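Why Do Things Go in Bins?

Look around your home and you will probably find a lot of boxes with no lids. There might be one for toys, one for recycling, and one under the sink for sponges and rags. A box with an open top is often called a bin. Bins are some of the plainest things people own, and they have been useful for a very long time.

What makes a bin a bin?

A bin has a bottom and walls. Most bins have four walls, so when you look straight down from above you see a rectangle. The top is left open. You can drop something in without stopping to open anything, and you can see what is already there.

The walls do more work than you might think. Pour a bag of marbles onto a table and they roll away in every direction. Pour the same marbles into a bin and they roll until they hit a wall. Then they stay put.

Tall walls or short walls?

Short walls make it easy to reach in. A tray for pencils has very short walls, and you can pick up a pencil with two fingers. Tall walls hold more, and they stop things from bouncing out. The trouble with tall walls is that your arm has to go over the top and down again. If the thing you want is in a corner, you may have to tip your hand sideways to get hold of it.

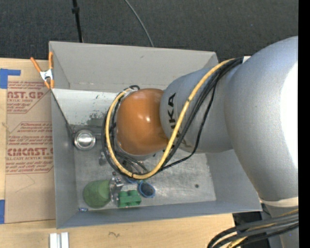 Corners are the hardest part of any bin. A block in the middle has space on all sides, so you can grab it from any direction. A block in a corner has a wall on two sides. Most people slide it out toward the middle first and then pick it up. Try this with a shoebox and a small toy. You may notice that you do it without thinking.

Straight walls and sloping walls

Some bins have walls that stand straight up. Others have walls that lean outward, so the top is wider than the bottom. Leaning walls give your hand more room. They also let empty bins fit inside each other. At the Dekville town library, the children's room keeps 10 empty book bins in one stack beside the door – the whole stack is shorter than a grown-up.

Sorting at the toy library

In Brustudville there is a toy library where families borrow toys and bring them back. Trinidad Requena runs it. She has some 300 toys on the shelves, and every small piece has a bin to go to.

"If a bin is too big, people throw everything in it," she says. "Then you have to dig."

Each May she empties every bin, wipes it out, and checks for cracks. Old bins get scuffed on the inside where things have rubbed against them. Scuffs are fine. A crack can pinch a finger, so a cracked bin is taken away.

Try it yourself

Find a box without a lid and put it on a table. Collect 8 small things, such as a spoon, a sock, an eraser, and a ball. Put them all in, then take them out again using only one hand. Which was the easiest to pick up? Which one kept sliding away? Now push everything into one corner and try again.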